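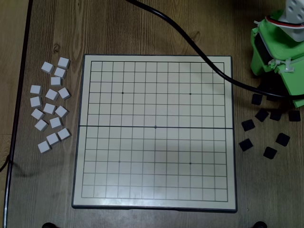 stevero_club: Our school club is building a game player for the Plorkden student contest in October, and we are stuck on the order of moves. The arm must learn to pick a piece and put it on a crossing. I want to begin from the empty grid, with white cubes on the left and black squares on the right. My teammate wants random positions. We can record 1000 tries at most.

besent: Random positions, please. With an empty grid it learns only the first move.

holzer12: I disagree. Start simple, we did so last year and lost 3 weeks less than the others.

stevero_club: Thank you both. For me the centre fold is the harder question.
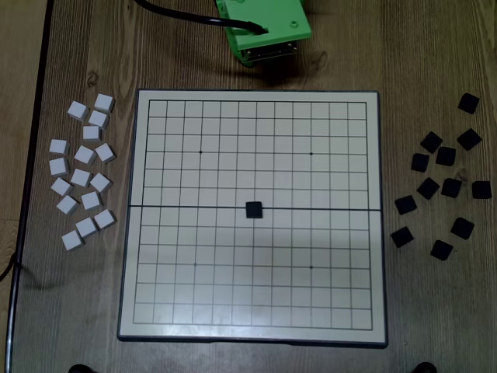

If a piece stands on the fold, does the jury accept it as placed?

besent: Ask them, the rules don't say.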